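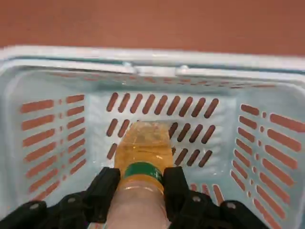 3.2 Gripper set-up and care

The two fingers are fixed to their base parts with screws, and we check these screws every morning before the first run. A loose finger closes on the bottle at a small angle, and the bottle then turns in the basket. In February this fault stopped the cell for 20 minutes.

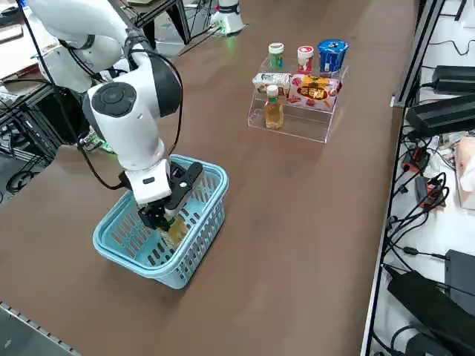

Figure 4. The arm reaching into the basket on the Pangilinan cell, with the tiered stand behind it.

The cable outside the arm needs enough slack for the lowest reach – too little and it pulls at the wrist joint. Jhun Rivera set the loop again after 32 runs and marked its place with tape. The closing force was kept at 70 per cent.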